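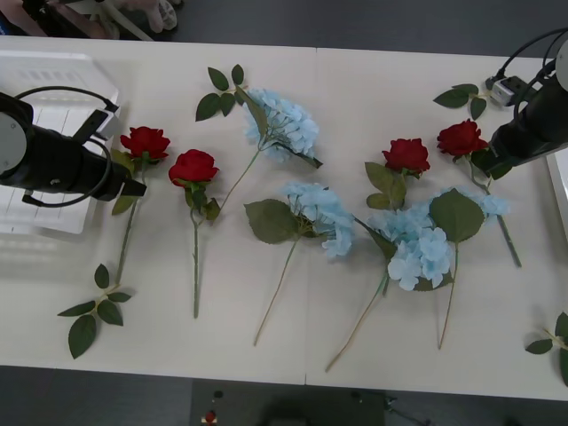 How to Host a Reality TV Finale Party Without Losing Friends

Updated 6th July

The season finale of a dating show runs 58 minutes, or 22 if you take out the ads and the slow-motion walking. Your party will last four hours. Plan for the difference.

What you need

One screen that everybody can see
A streaming login that still works (test it the day before, your ex may have changed the password)
Scorecards and pens
More food than seems decent

Step 1: Set the spoiler rules

Send them with the invitation. Phones go in a bowl at the door. Anyone who has read the fan boards keeps a straight face all night or does the dishes. I once watched the whole last season of Fontes Island knowing who got dumped in March, and my eyebrows gave it away by the second drink.

Step 2: Make the scorecards

Give every guest 50 points to bet before the episode starts. Good things to bet on:

First person to cry
First person to say "journey"
Whether the host wears the white suit again
Who walks off set and gets followed by a sound guy

Hand out the cards before the recap. The recap on Mandura Nights gives away half the episode, and people will cheat.

Step 3: Dress the room

Go for the look of a rose ceremony on a grocery budget. Fake flowers are fine and you can drag them out again next season. Turn off the overhead light.
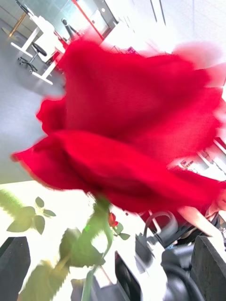 Step 4: Pick a pause policy

One person holds the remote. Each guest gets one pause for a speech, and the speech ends when someone throws a cushion. Bathroom pauses are free. Rewinding to check a facial expression costs five points.

Step 5: Survive the reunion special

It usually airs right after, and it's longer than the finale. Bring out the hot food now. Let the people with early mornings leave, then add up the scores. The winner picks the next show, which at my place means another season of Kulton Wives.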